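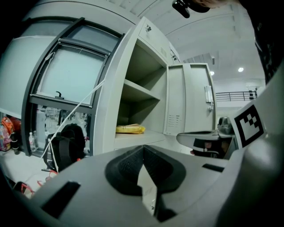
An open locker with a yellow package at the bottom. Look for the slots in the door.

Do lockers really keep your stuff safe?

People say a locker keeps your things safe. Safe from what? Let's check before we believe it.

Start with the lock. A small round lock on a metal door stops someone from grabbing your lunch as they walk by. It won't stop a person who has a spare key, and most schools and gyms keep spares. It also does nothing at all if you forget to turn the key. So a locker is good against quick hands and not much else.

Now the slots. Many locker doors have a row of thin openings cut into them. You may hear that they keep your gear fresh. Hmm. Slots let some air in and out, so a damp towel has a chance to dry. A wet swimsuit rolled up in a plastic bag won't get much help, because the air can't reach it. Your nose will tell you who is right.

What about the shelf? It makes two spaces out of one, but it doesn't make the locker any bigger. Tall things may stop fitting - a full backpack, for instance, might have to stay on the floor outside.

One locker maker, Gradeck, says its kids' model holds "up to 11 books." Which books? Thin comics or fat dictionaries? A number like that doesn't tell you much until you know what was measured.

Try it yourself
Find a locker or a cupboard you are allowed to use. Put a damp washcloth on the shelf and another one in a closed plastic bag. Shut the door and wait 3 hours. Then feel both. Was the slot story true? Write down what you found, even if it's boring.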